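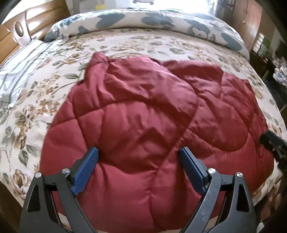 Jacqueline Pruvost wrote back after the last report that the comparison was only useful to her if it included the soft, bulky items, and she asked why bedding had been left until the end. She also asked for fewer charts. Both points are taken up in this report, dated May 9, 2018, which covers the hand-held gripper trials under the Bruma project.

Work done in this period

We compared three sets of jaw pads on the same hand-held tool. The Breso pad is the blue ridged one. The Brunet pad is a smooth, softer rubber of the same width. The Hostis pad is a thin textile-faced strip that we had used earlier for towels and shirts. Linkages, jaw travel and camera mount stayed the same throughout, so the pads are the only hardware change between sets.

Trials took place in furnished bedrooms instead of on the bench. Items were sheets, rolled blankets and quilted comforters. Each grasp was logged with the pad, the item, the place where the jaws closed (edge, fold, seam or open panel) and whether the fabric was still held after a short lift and a sideways pull. The log now stands at 1331 grasps, of which 200 were set aside for review by a second person.

Results

On flat sheets the pads are close enough that we would not choose between them on that basis. Brunet picks up a single layer a little more easily. Hostis is the slowest to use, as the operator has to press down before closing.

Comforters separate them clearly. A smooth outer fabric over loose filling slides out of the Brunet pad as soon as the sideways pull starts, and Hostis does only slightly better. Breso holds when the jaws close across a stitched seam or on a raised fold. On the open, puffy part of a panel it does poorly too, since the filling pushes away and the jaws meet on very little cloth.

Where the jaws close matters more than we expected in the October plan. An operator who goes for a standing fold first gets a usable hold with any of the pads, at least for the lift. We have changed the operator notes to say so, and the grasp location is now a required entry in the log - before this it was optional and often skipped.

Review of the 200 set-aside grasps found disagreement mainly on what counts as a seam when the stitching is puckered or partly under another fold. We have agreed on one rule: if any stitching lies between the pads at closing, it is a seam.

Problems

Bright windows remain a nuisance. With a window behind the bed, the far side of the picture washes out while the fabric near the jaws is still readable. That is acceptable for scoring a grasp, less so for anyone who wants to know where on the bed the tool is. We tried fixing the exposure and lost detail in dark folds, so the setting is back to automatic for now.

With the jaws wide open, the pads and the fabric between them are in view, which is what we need. Close to the cloth, the operator still judges distance by eye. Some missed grasps in the log are simply closings made too high, and we are marking these separately so that they don't count against a pad.

Pad wear has not been measured. We have only one Hostis set left, and replacements are on order.

Next period

Brunet will be dropped from the comforter trials and kept for sheets. Breso and Hostis go on to pillows and heavier blankets. We will add a second jaw opening speed, which was in the original plan and has been waiting on a controller update.

Spending is within the approved amount. The one change we ask for is to move the unused bench fixture money to pads and spare pivot screws. A yes or no on that before the next order would help.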